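March, late evening

Long day, and a good one, and I am writing this with my feet up on the other chair and a cup of tea that has been reheated twice. I did the dishes by hand again tonight, which I mention only because Suqin asked me at supper, in that hopeful way she has, when the machines are going to come and do them for us. She has asked every few months for years now. I used to say soon. Tonight I talked for so long that her rice got cold, so I had better put the rest of it down in these pages and spare her.

The trouble is that I spend my days in the Garnard workshop, where a machine can look so clever. Everything has its own spot there and stays in it. You tell the arm that a plate lives in a certain place and the plate lives there, and you could run the same move 1000 times and get bored long before it did. Then I come home to our sink, where a fork is under a bowl that's under the good pan, and the sponge has gone behind the faucet, and I think, well, who is going to tell it where the fork lives?

Jinlong takes the sunny side of this, as he does with most things. He says the shop floor is already most of the way there, and that Buddale has been moving parts between stations all winter with just one person keeping an eye on things. I believe him. But I asked who loads the trays in the morning, and he laughed and said Nkechi does, and who picks up what gets dropped, and that's Nkechi too. I don't say it to be sour! I'd be very glad of an arm that did the dull part of my morning. I only notice that the tidying up beforehand is a chore as well, and it's the one we still keep for ourselves.

Guilan came by at 4 with her folding question. Towels, she thinks, are nearly there, and fitted sheets never will be. I can't fold a fitted sheet either, so I have no business judging. She also thinks people at home won't mind slow. If it takes all afternoon over 39 socks while you're out, what of it? I went back and forth on that all the way home and I think she's right about socks and wrong about supper dishes – I want those gone before bed, and I don't want to stand guard over the glasses.

We spent the last part of the day on the simulated bench, going over the layout with the well plates in their holders and the labeled positions beside them. I do like looking at it. I sat there longer than I needed to, thinking about our kitchen drawers.

Must call Ximeng about the Zostora order, and buy dish soap. Suqin has put a clean towel on the hook for me, so I suppose that's the answer about tomorrow's dishes.

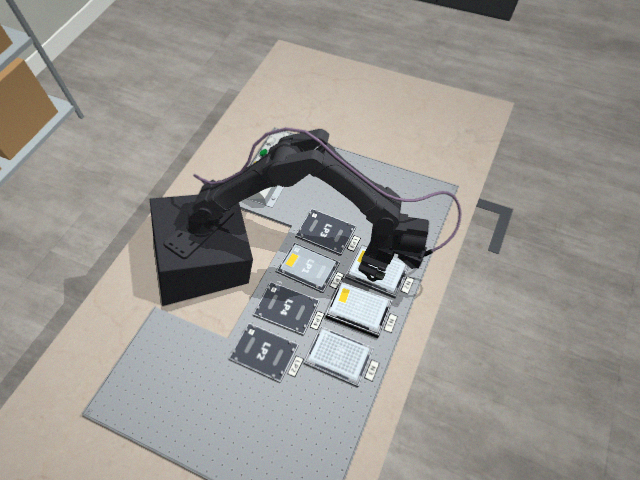 The simulated bench, with the arm over the top well plate.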